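Kitchen Counter Tips I Picked Up From Robot Research

I've been testing kitchen routines on simulated robots at Wekosow for a while now, and it has changed how I keep my own counters! Our last study ran 2000 tidy-up attempts in a rendered house – same two-armed robot, same chores, 14 counter layouts – and we compared where things sat with how often the arms got hold of them.

Tip 1: Leave a hand's width around anything with a stem. Glasses standing close to other stuff gave us 476 failed grasps, more than any other kind of item. (I break fewer at home now too, so there's that.)
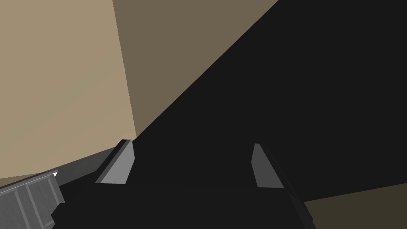 Tip 2: Put flat things in one spot. Magazines and thin boxes are miserable to pick up off a smooth counter, for grippers and for me. Kiri Mahuika, who built the layouts, tried sliding them to the counter edge first and grabbing the part that hangs over. Works great with cutting boards and baking sheets!

Tip 3: Tall stuff goes at the far end. When the canisters stood up front, the arms had to reach over them and the runs took over 12 seconds longer. Try it with your oil bottles and see if you don't stop knocking them over.

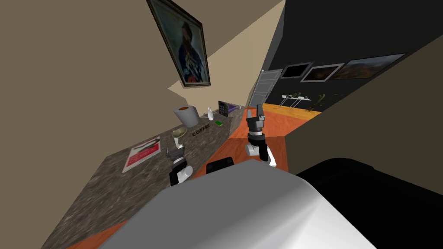
Both arms at the granite counter, with the stemmed glass near the left gripper.

Tip 4: Clear the counter before you wipe, all of it, even the little stuff. We scored wiping around things as its own chore and the results were so poor that we dropped it in July. I still cheat on this one when I'm in a hurry – the coffee corner at my house can tell you all about it.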